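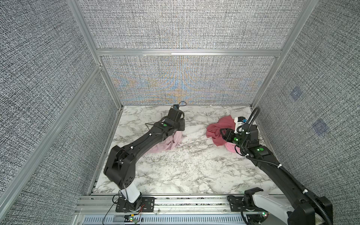 Have you ever tried folding a shirt with salad tongs? I got to have a go at the Traltora open day in December, and I was terrible at it! Robots find cloth tricky too. A block keeps its shape when you grab it, but cloth flops and bunches up (just like your school jumper on the floor). Jailson Lopes, who showed us around, said a robot has to look again after every pinch. I asked if one could tidy my room. He laughed and said to ask him when I'm 11!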